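About us

Hi, I'm Hiwot Zeleke, and I run Rellholm together with Bart Cuypers. We try out robot grippers, arms, wrist cameras and controllers for people who have to buy them and would like to know what they're getting first. You tell us what you need picked up, we put a few candidates on an arm, and after a while you get a report you can read on the train.

How we got going

Bart and I used to work at the same packaging company, where I wrote the arm programs and he fixed whatever my programs had bent. We once spent most of a spring waiting for a gripper that looked perfect on paper. It came, we bolted it on, and it could hold every single product we made except the one we'd bought it for (a soft pouch with a zipper, which it squeezed until the zipper popped open). Bart said we should have borrowed one first. I said, borrowed from whom? And that was more or less the business plan!

We started in June in two rented rooms above a bike shop, with one secondhand arm and a folding table. The arm is still with us. It's slow and it complains in the mornings, but we know its moods so well that we still use it for first tries, before a gripper gets anywhere near the newer ones.

What we do all day

Mostly we do comparisons. A customer sends us a box of their own stuff – pouches, bottle caps, frozen fish, whatever it is – and we run the same set of pickups with each gripper on the list. Our standard run is 300 picks per gripper per item. We write down every drop, every slip and every time somebody had to walk over and press the button. If two grippers come out close, we run them again on a different arm, as the arm can flatter a gripper more than you'd think.

We also do cameras. This started as a favor for a customer who couldn't decide between a camera on the wrist and one hung over the table, and now it's a good part of our week. Wrist cameras are lovely up close, and then the gripper gets in the way of its own view at exactly the moment you care. Overhead ones see everything until the arm leans across. We test both, with your lighting if you can tell us what your lighting is. Please do tell us. We've had reports go wrong over a skylight.

Controllers are Jasper's corner. Jasper Van den Broek joined us from a machine shop and he is the only person I know who reads manuals for fun. He'll take two controllers with the same promises on the box and find out which one stutters when you ask for small slow moves. He keeps his own log of this and he'll happily read it to you, so bring coffee.

The rest of us

Anouk De Bruijn does our test fixtures and all the fingertips. If a gripper comes with hard plastic fingers and your item is slippery, Anouk will make you a softer pair, or ribbed, or wider, and we'll test those next to the factory ones. She has a drawer with 36 pairs in it, sorted by how much she likes them. Clémence Marty handles the bookings, the shipping and the reports, and she's the one who takes out my long sentences. (She hasn't seen this page yet.)

Bart does the mounting, the wiring and the repairs, and he's in charge of the stop button on every first run. I plan the tests and do the talking.

How we work

We like quick and ugly to begin with. Before Anouk cuts a proper mold we want to know whether the shape is even worth it, so the early versions get built from foam, rubber bands, glue and an alarming amount of tape. You can learn a lot from a taped finger. How wide can it be before it bumps into the next item in the tray? Does a rounded tip slide under a flat pouch or just shove it along? Does the shiny surface throw glare back into the wrist camera? You don't need a nice part to answer any of that, and you'll feel much better about throwing an ugly one away.

The downside is that tape changes as you use it. Edges lift, little flaps start hanging down, and a grip that was fine before lunch may be different at four o'clock. So we never put numbers from a taped finger in a customer report. They go in our own notebook with a big T next to them, and the report numbers come from the finished part.

When we compare, we keep everything else the same. Same arm, same speed, same tray, same person pressing start. It's dull and it takes ages, and I've tried to talk Bart into shortcuts more than once. He doesn't budge. We did a whole day on the wrong cable clamp last year, with the cables tugging at the wrist on every left turn, and it made a perfectly good gripper look clumsy. We redid the lot on Tuesday, and I've been quiet about shortcuts ever since.
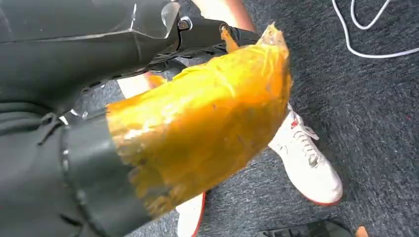
Broad finger in yellow-orange tape on the black gripper, seen from the wrist camera.

What we don't do

We don't sell grippers, and we don't take a cut from anyone who does. Makers can send us their hardware to try, and plenty of them do, but they see the results at the same moment the customer sees them. Evness and Ramirby both have grippers on our shelf right now, and both have had good days and bad days with us. Van der Linden sends us their arms on loan, and we send them back with a list. They're very nice about the list.

We also don't design whole production lines. If you need one, we'll point you to people who do that well and we'll stick to the bit at the end of the arm.

And we don't do weights over 16 kilos. Our benches aren't built for it, and Anouk would like to keep her toes.

Working with us

A first comparison usually covers 2 grippers and one item, and that's often enough to settle an argument in your office. You can come and watch, and we'd really like it if you did! People who visit always end up asking for one extra test we hadn't thought of, and it's regularly the one that decides things. Wear comfortable shoes, you'll be on your feet for a good while. Kids are welcome on the visitor side of the line, and there's a small joystick arm over there that can't hurt anyone but does throw a ping-pong ball surprisingly far.

After the tests you get the report, the raw notes, and the video of every failed pick. We do send the failures. Customers tell us they watch those first, and I would too. You can keep any fingertips we made for you, plus the drawings, so your own shop can make more.

If your item is odd, smelly, sticky or alive, call before you ship it. We've said yes to raw dough and to seed potatoes, and no to crabs. Clémence had to sign for the crabs anyway.

Getting in touch

Clémence answers the phone from nine in the morning and she'll ask you three things: what the item is, how fast you need to move it, and what you're using now. Photos of your current setup help a lot, even bad ones taken on a phone between shifts. If you don't have a setup yet, a photo of the person doing the job by hand is just as useful to us (hands first, please, we don't need the face).

The door is on the side of the building, past the bikes. The bell works if you lean on it.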